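Jondiswood Town Council
Public Safety and Policing Subgroup
Minutes of the meeting held 22 August 2026, Parneck Road Community Room
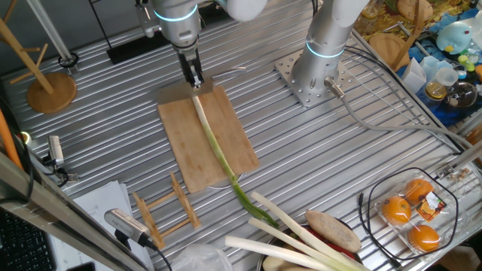 Present: Abundio Trujillo (chair), Ludger Hinrichs, Henrik Haberkorn, Detlef Hamann
Taking minutes: Timo Kleinschmidt
Apologies: none received

1. Minutes of the June meeting

Agreed as a true record, with one fix. Item 5 should read "Steinbach Lane" and not "Steinbach Close." Timo will correct the file copy.

2. Matters arising

The new bulbs are in at the Prillbridge underpass, all of them, and what a difference! Henrik walked through it after dark with his daughter and said they could see from one end to the other. The subgroup asked for its thanks to be passed on to the highways crew.

The sign at the Parneck end of the cycle path still faces the wrong way. Detlef has reported it twice and will report it again.

3. Evening foot patrols

This was the big item and we gave it most of the meeting. The trial of evening foot patrols through Jondiswood center and down to the Steinbach bus stops has run for 8 weeks, and Ludger brought along the comments residents left at the library desk. They were a pleasure to read. People like seeing the same officers each time, and several shopkeepers wrote that they now know them by name and feel fine about closing up alone.

Abundio asked whether the Prillbridge side had been left out. Ludger said that it had, mostly, as the route turns back at the railway bridge. Detlef felt strongly that the route should go over the bridge, at least on the nights when the youth club is open, and everyone was with him on this.

There was a good long talk about whether patrols should start earlier once the clocks change. Henrik was for it. Ludger wondered if that would leave the last buses uncovered. Left open until we have heard from the officers themselves.

Agreed: to ask for the trial to be extended through the winter, and for the route to take in Prillbridge on youth club nights.
Action: Abundio to write to the district police office. Ludger to type up the residents' comments and attach them, names removed.

4. Bike marking day

We are so pleased with how this went. We had 50 marking kits and every one was used, with a line still waiting at the end (sorry to those who went home without!). The officers who came along were terrific with the children and let them sit in the patrol car, siren included, which may have been heard in Parneck.

Henrik would love to hold another in the spring and to do garden tools as well as bikes. Detlef suggested the Steinbach school yard, where there is more shade and somewhere to lock things up. Timo asked that next time the forms be printed in larger type, having had to read out a good many of them.

Agreed: to hold a second marking day in the spring, place to be settled.
Action: Henrik to price more kits. Detlef to ask the school about the yard.

5. Speeding on Steinbach Lane

Residents have offered to run a speed watch and 4 of them have already done the training. This is wonderful news and the subgroup wants to get them out there quickly. They need high-visibility vests and the loan of the speed device, which is at present with another parish.

Abundio reminded members that speed watch leads to letters in the first instance and that fines remain a matter for the police. Henrik asked that this be made clear in the newsletter, as he has been asked about it in the bakery more than once.

Agreed: to pay for vests out of the subgroup's small works budget.
Action: Timo to order the vests and write the newsletter piece. Ludger to find out when the device comes free.

6. Any other business

Detlef has had 2 complaints about fireworks behind the Prillbridge allotments. He will mention it to the patrol officers.

Ludger asked if the agenda could go out a little sooner. Timo will try.

Abundio thanked everyone for a really cheering meeting and said he had not expected to enjoy policing business this much when he took the chair.

7. Next meeting

Same room. Date to be circulated by email when the booking is confirmed. The Steinbach speed watch group will be invited for item 3.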